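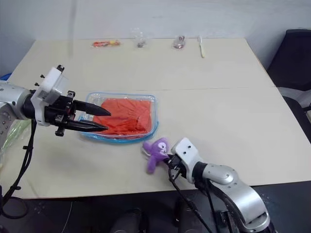
The two-armed packing bench at Skornby's Clilturthorpe site, with a plush toy at the right gripper and a cloth in the tub.

The kettle at Skornby has a sign taped to it that says "fill me or face me", and Zulmira Ramalho tells me she wrote it. She's been on the packing floor longer than the kettle has, she says, and longer than the roof.

I'd come out to Clilturthorpe on May 14, 2019 to talk about the robots, but we spent the first while on the kettle, then on parking, then on the other Zulmira. There are two of them on the same shift - Ramalho and Simões, no relation - and everybody gets around it by using surnames, which makes the place sound like a football team.

Skornby packs mixed orders for small online shops. A customer wants a toy, a toothbrush and something to eat, and somebody has to put them together without squashing anything. For years that somebody was Ramalho. Now a good part of her week goes to the bench, where a pair of arms is learning to handle the same sort of bits and pieces. The system is called Falcão and it comes from a firm called Fuvum.

"I thought they'd wheel it in and I'd be wheeled out," she says. "I went home and did the sums on the mortgage. Then my supervisor asked if I'd go and work with it, and I said, work with it how? Make it a cuppa?"

What she does is set things out, watch, and write down what went wrong. Soft things are the worst, in her view. A box has edges and a toothbrush is at least the same shape every time you look at it, but a cloth is a new shape whenever you let go of it.

"I can fold a cloth while I'm telling you about my sister's wedding," she says. "Try explaining how, though. Where do you pinch it? How hard? I'd never thought about it in my life. Now I've got a notebook full of it."

She shows me the notebook. It's up to attempt 1,247 and the handwriting gets noticeably worse towards the end of each day.

I ask if she likes the job better. She takes her time over that one. Her shoulders are better, no question, and she sleeps on her left side again. But she misses the noise of the line, and she misses being quick. "I was fast, you know. People came over to watch. There's no fast at the bench. You're standing there going, come on, love, it's a teddy."

Simões joins us halfway through a sandwich. She's still on the line full time and she's less sold on it all. Her main complaint is the roster, which was redrawn last September when the bench went in, and which put her on earlies with a kid at school. "They talked to us heaps about the machine," she says. "Would the arms be safe, where do you stand, who can press stop. Fine, good. But the thing that changed my life was the roster, and that came in an email."

She'd also like to know what happens to pay. Bench work gets an allowance and line work doesn't, and so far only a few people have been trained for it. Ramalho agrees with her, loudly. The two of them have asked for the training to be opened to anyone on the floor who wants it, and they're waiting on an answer.

"I'd have a go," says Simões. "I'd be better at it than her."

"She would not," says Ramalho.

Before I leave I ask Ramalho where she sees herself when Falcão gets good at this. She reckons there'll always be some new awkward thing turning up in a delivery, and she'd like to be the one who gets asked about it. She'd also like a stool at the right height. She's put in for one twice.

Then the break was over, and Simões went to fill the kettle.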